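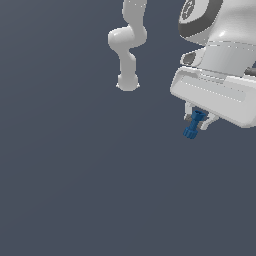
Why do we plan to a pose just short of the goal, and then make the last bit of the movement separately?

Planning and contact are different kinds of problem, and one piece of software rarely does both well. The planner looks for a path through free space and treats every touch as a collision to be avoided. The last few moments of a grasp or an insertion are nothing but touch, so we hand over to a slower controller that is allowed to push gently and to stop when it meets resistance.

Please keep that answer by you, as most of this week's handout hangs from it. I have marked enough practical write-ups on the Wainwright module to know that the handover between the two is where the trouble lives, and I'd much sooner you met it in simulation than on the arms over in the Hinton lab (which are expensive, and which I have to sign for).

The loop, from the top

Our simulator moves forward in small, fixed steps. At each one your controller is given the joint positions and whatever the perception code last published, and it must give back a set of joint targets. Do look carefully at that "last published", won't you? The pose estimate comes from a camera pipeline that runs more slowly than the controller, so you'll be given the same estimate several times over before a fresh one turns up. Check the timestamp. If you don't, your velocity estimate will read zero, zero, zero and then something enormous, and the arm will twitch in a way that you'll spend a whole afternoon blaming on your gains.

The starter code gives you a small state machine with 6 states: wait, approach, descend, close, lift and place. You are welcome to add more, and several of you will want a "back off and try again" state by the end of the session. Keep the conditions for leaving a state in one function, where you can read them all together. I know it feels fussy when there are so few of them, but please humour me.

Where is the part once it has been picked up?

Before the grasp, the part's pose is measured in the world frame. After it, we want the pose relative to the hand, and the tempting thing is to work it out once, when the fingers close, and then treat it as fixed for ever. Small parts have a way of turning between the pads, though, especially the awkward ones that are narrow in the middle and wider at both ends. The Randis tracker, which you'll all have installed from the module page, will give you a fresh hand-to-part transform whenever the view from the hand camera is good enough, along with a confidence score.

A close view from near the hand, such as the one below, gives the tracker the rim and the faces of the blue part to work with, and also takes a fair bit away, as the pads stand right beside the part and its near end runs out of view. Your code should cope with a partial outline and say so in the log when it has had to.
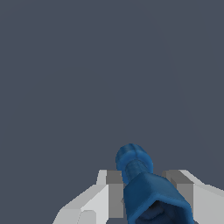

Exercise 3: joining the pieces up

Start from the folder called avside_start and run it once before you change anything at all, just so you know that your set-up works. Use seed 3922 while you are finding your feet, so that you and your neighbour are looking at the same starting poses and can compare notes properly.

First, swap the fixed transform for the live one from the tracker, ignoring any reading with a low confidence score. You choose the threshold, and I'd like a sentence or two on how you chose it.

Next, add the handover. The planner should stop short of the goal, and your slow controller should take over from there with a limit on the force it may apply. If the limit is reached, go back to the last safe pose and plan again.

When you're happy with it, run the full set of 266 starting poses, which takes long enough for a cup of tea and possibly a biscuit. Hand in your log file, your state machine and a page of notes on the failures. A thoughtful page about a run that went badly will earn good marks, so please don't hide anything!

For reading, chapter 6 of the module notes covers frames and transforms, and it's worth another look even if you were comfortable with it the first time round.

Wainwright Module Notes | Questions to the module office, Hinton | © Course team | Back to top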